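# The Robot That Wants Your Laundry Job (It Can Have It)

Somewhere in Prarndale there is a building where other people's laundry goes. Hotels send it. A hospital sends it. Two summer camps send it, and the less said about summer camp laundry the better. The place is called Caputo Linen, and on a busy day 783 bags come in through the back door.

You may think a laundry is mostly washing. Washing is the easy part. A washing machine was one of the first robots most families ever owned, and people were so pleased with it that they stopped calling it a robot. You push a button, you walk away, and it does the wet part without you.

The hard part comes afterward. Cloth comes out of the dryer in a heap, and somebody has to find the corners.

## Why cloth is such a pain

Pick up a brick. Put it down. Pick it up again. It's the same shape both times, because bricks are polite like that.

Now do it with a shirt. Every time you drop it, it lands as a new shirt-shaped puzzle. The sleeve that was on top is now underneath. The collar has gone on vacation. Your brain sorts this out in a second or so, mostly by remembering every shirt you've ever met. A robot starts out having met zero shirts.

So the people who build these machines have to teach them. The one at Caputo Linen is called the Dralau, and it came with a lot of wires and a very thick manual. A worker guides it through a job again and again: grab here, pull there, let go now. The computer keeps a record of what the arm did and what the cameras saw. After enough tries, it begins to guess what to do with a heap it hasn't seen before. Early on, many of its guesses are terrible. 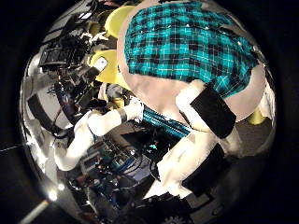

**Does a robot like this know it's holding a piece of cloth?**

It doesn't know things the way you do. It has camera pictures and numbers from its motors, and it has learned which movements usually go with which pictures. It has no idea what a pair of pajamas is for, and it has never been told to put some on.

## So what happened to the folders?

Before the Dralau arrived, 40 people worked on the folding floor. They stood at long tables and folded until their shoulders hurt, then they went home, where (I am sorry to report) there was more folding.

When news of a robot got around, people were worried. That's a sensible thing to feel. If a machine showed up at your school that could do your exact job, you might cheer for a minute, then start to wonder what they needed you for.

Today 31 people work on that floor. Some of the missing ones moved to other parts of the building, some retired, and a couple left for other jobs because they didn't care to work beside a machine. Grown-ups disagree about whether that's a good trade. The company likes to talk about sore shoulders, which really are less common now. The workers like to talk about paychecks, which matter at least as much. You can listen to both.

The jobs that stayed have changed, too. Here is what a person on the floor might do in a morning:

- Pull out anything ripped, stained or mysterious before the robot gets it
- Show the robot a new kind of item, over and over, with great patience
- Untangle whatever the robot has tied itself to
- Fold the fitted sheets

That last one still belongs to people. Fitted sheets have elastic all the way around and no respect for anyone. The engineers at Prostico, the company that makes the Dralau, say they're working on it. They said that in February, too.

## Who's the boss?

At Caputo, the people are. There's a big red stop button at each end of the robot's table, and anyone on the floor is allowed to press it. You don't have to ask, and you don't have to be right. New workers get to press it on their first day for practice, and most of them press it twice.

The robot also gets a report each afternoon at 2, written by the workers who trained it. They list what it folded well and what it turned into a lump. It can't read the report, of course, but the engineers can, and they use it to decide what to teach next.

## Try it at home

Take a T-shirt and drop it on the floor. Then write down directions for folding it, pretending that your reader has one hand and has never seen a shirt. Give the directions to somebody in your family and have them do exactly what you wrote, nothing more. Keep your patience. Then fold the shirt yourself, and while you're down there, there's probably a sock under the bed.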